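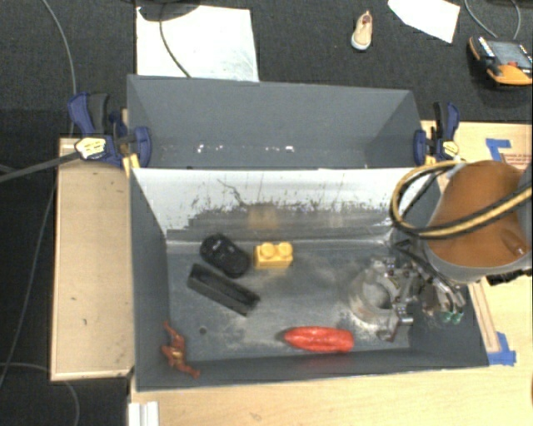

Larkeck, January

Grasp success by bin region: are the wall cases worth reporting separately?

droteletti_m
Posting the interim numbers from the bin picking runs. Five items on the floor of the front bin, second bin behind it as the drop target, bins clamped. Policy is the Vishwakarma baseline, unmodified. 610 attempts logged, 484 of them successful. The failures are not spread evenly. Items touching a wall account for most of them, and the red figure is the worst when it ends up along the left wall with one end on the near wall, as it is now.
My proposal is to report wall contact as its own column and leave the headline figure as it stands.

kestrel_ohm
What counts as wall contact? If the figure rests on the near wall at one end only, is that one wall or two? You need a rule written down before anyone labels the rest.

droteletti_m
Any part of the item touching any wall at the start of the attempt. One or two walls, same label.

pinchforce
Disagree with the headline figure. 484 out of 610 mixes easy and hard items. The yellow brick sits nearly level with two studs up, and any half-decent grasp planner will take it. The long black block is a different problem because of its length. Report per item, then the mean over items. Otherwise the result depends on how often the policy chose the brick.

kestrel_ohm
Agree with pinchforce on per item, but the mean over items is also misleading with five objects. One bad object moves it by a lot. I would give the table and no mean at all.

pinchforce
Reviewers will ask for a single number.

kestrel_ohm
Then they can have it in the appendix.

Montserrat Bermúdez
Has anyone checked the depth data over the worn patches? The floor is badly scuffed across the middle and the far wall goes from bright white to patchy grey lower down. On the Resteo rig we had false segments from marks like that, 31 in one batch, nearly all on the wall. The planner treated a scratch as a thin object and went for it. Those attempts were logged as failed grasps when they were perception errors, and they should not be in the same column.

droteletti_m
Not checked. The log stores the chosen grasp point but no mask. I can re-run segmentation on the saved frames.

Montserrat Bermúdez
Do that first. Look at the thin dark scratch left of centre on the far wall in particular, and the small round hole in the floor between the figure and the black block.

pinchforce
Or replace the bin with a clean one and avoid the question.

Montserrat Bermúdez
A clean bin gives a cleaner result for a case that does not occur in use. Keep the worn one and separate the error types.

pinchforce
I would still want a control. Some 20 attempts per item in a new bin is half a day.

droteletti_m
Fine, I will do both. Segmentation re-run first, then the control with the same five items and the same clamp positions. Wall contact stays as a label in both sets. Per-item table in the main text, and the mean is still open.

kestrel_ohm
Please put the labelling rule in the readme before you start the control runs.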